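Gristow Serving Plate, Large, Round, White

Stock code 402. In stock, posted on Wednesday.

I've been selling plates out of the back of my shop for long enough to have opinions about them, and the Gristow is the one I keep coming back to. It's the plate I use at home. I have four, one of them has a chip from the time I dropped a jar of chutney on it, and I still bring that one out when people come round (chip to the back, parsley over the top).

It's a big, plain, round serving plate in white glazed stoneware. There's no pattern and no gold line round the rim to come off in the wash. Hanneke Van Loon drew it up for me after I'd moaned at her for most of a winter about plates that look lovely in the shop and then won't hold a roast chicken without the juices running onto the tablecloth. She gave it a very slight dip in the middle, which you'll hardly notice until you pour gravy on it, and then you'll be so glad!

What it's like to use

It's heavy. I'd sooner tell you now than have you find out when the parcel arrives. I can carry it loaded with both hands quite happily, but I wouldn't try it with one hand and a glass of wine in the other. The weight does mean it stays put on the table when somebody saws at a loaf on it, and it holds its heat well if you warm it first. I give mine ten minutes in a low oven while the meat rests.

The glaze is the shiny sort, so beetroot and turmeric wipe straight off. Forks can leave faint grey lines after a while, as they do on most white glazes, and a bit of bicarb on a damp cloth gets rid of them. Go gently and don't use the green side of the sponge.

I use it for all sorts: cheese, obviously, and a whole baked fish if it's not too ambitious a fish. Pavlova sits beautifully on it. At Christmas it does the sprouts and bacon, and for the rest of December it lives on the sideboard with clementines and nuts on, which makes the place look tidier than it is.

Sizes and bits you need to know

Material: glazed stoneware
Colour: white, gloss
Shape: round, shallow dip, narrow foot underneath
Oven: fine up to moderate heat, please warm it gradually
Microwave: yes, if yours is big enough to let it turn
Dishwasher: yes, bottom rack, leaning back a little
Freezer: no

Do measure your cupboard before you order. I had a lovely customer who had to keep hers on top of the fridge for a year until she had her kitchen redone. If your shelves are 300 mm deep you'll want to stand it upright in a rack, and I'd put a folded tea towel behind it. Mine go in the gap beside the cooker where the baking trays used to be.

The small dish that goes with it

I used to sell the Stunach dip dish on its own, but so many of you were buying the two together that I've started doing them as a set. The Stunach is the little one, beige with a slightly paler rim, and it's meant to sit on the big plate with your olives or mustard or whatever in it. You don't have to put it in the middle. I like it off to one side, with the crackers fanned out in the space that's left, and it's easier for people to reach that way too.

It's thrown by Schouten, a two-person pottery, and they only fire when the kiln is full, so now and then I run out and have to wait. The beige comes out a touch different each time, sometimes more oatmeal, sometimes nearly biscuit. If you're after several that match, tell me when you order and I'll pick them out of the same batch.

Small dish on the large round plate:
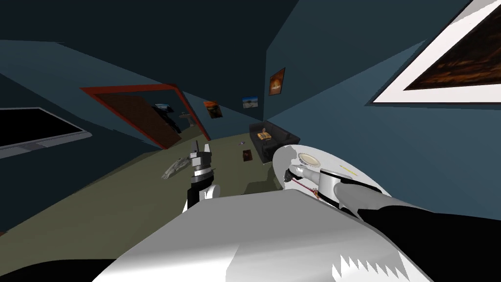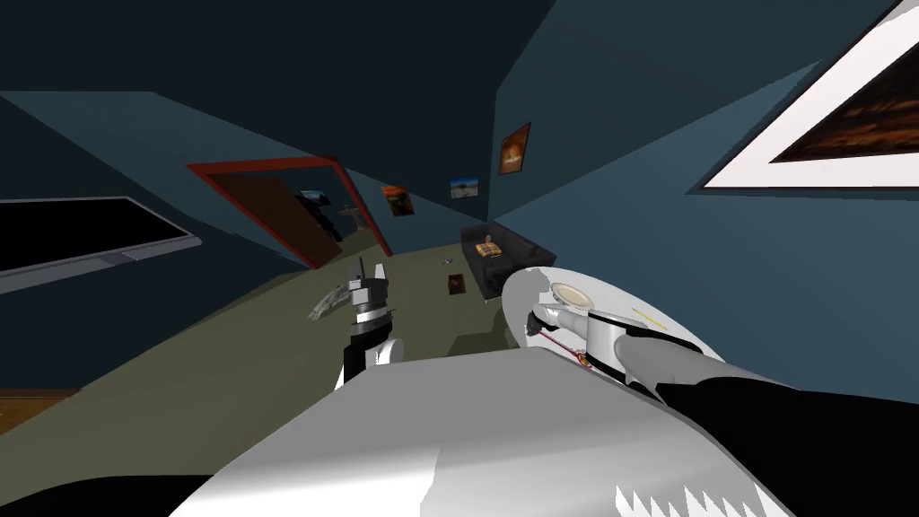

Postage and packing

Each plate goes out double boxed with a lot of shredded paper, which you're very welcome to use for your hamster or your compost. Postage is free on orders over £50. Under that it's a flat £9, which I know is a lot for a dip dish by itself, so if you're local just come and collect. Ring first, as I'm sometimes out at the other unit.

If it arrives broken, send me a quick picture of the pieces and I'll put another in the post. You don't need to send the bits back. Please do it within the week if you can, so I can have it out with the courier while they still remember the parcel.

Changed your mind? That's fine as well. Keep the box, don't put food on the plate, and send it back to me in one piece. I refund the plate but not the return postage.

Questions I get a lot

Does it come in blue?
Not at the moment. We tried a blue and it came out looking like a swimming pool.

Can I buy seconds?
Yes, from the shop only. They've usually got a pinhole in the glaze or a wobble on the foot, and I price them as I go.

Is it the same plate as the Jena?
No. The Jena is flatter, thinner and oval, and I stopped stocking it last year. A few people have asked if the Stunach sits nicely on a Jena, and it does, though you won't have much room left for your cheese.

Do you do gift wrapping?
I do brown paper and string, and I'll write a card for you if you put your message in the order notes. My handwriting is legible on a good day.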